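The Robot Will See Your Lemonade Now

I drove 228 miles to Clirham in October to watch a machine make a drink, and I would like that on the record before anyone accuses me of having no hobbies.

The occasion was the open day at Jeleck, who have a lab behind the old bus depot and a very confident sign. Visitors went in by group. Mine was the 2 p.m. one, mostly parents, plus a man who wanted to know if it could do margaritas. The arm is called Vana. Everyone there said "she" for the first hour and "it" after lunch, which I took as a hint about how the morning had gone.

Our demo was lemonade, or the early stages of it. Brown paper on the table, blue tape to mark out the areas, lemon slices on a cutting board, and a glass measuring jug that I would not have trusted to half my relatives. 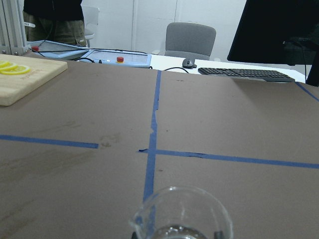 Glass was a choice. I asked why they didn't practice with plastic, and was told that plastic is "too easy to see," and I nodded as if I had always felt that way too. Clear things are hard for a camera, apparently. They're hard for me before coffee, so we have that in common.

It was slow. Nearly 486 seconds from start to finish by my phone - I had time to check. But the jug survived, the margarita man clapped, and I bought a mug on the way out.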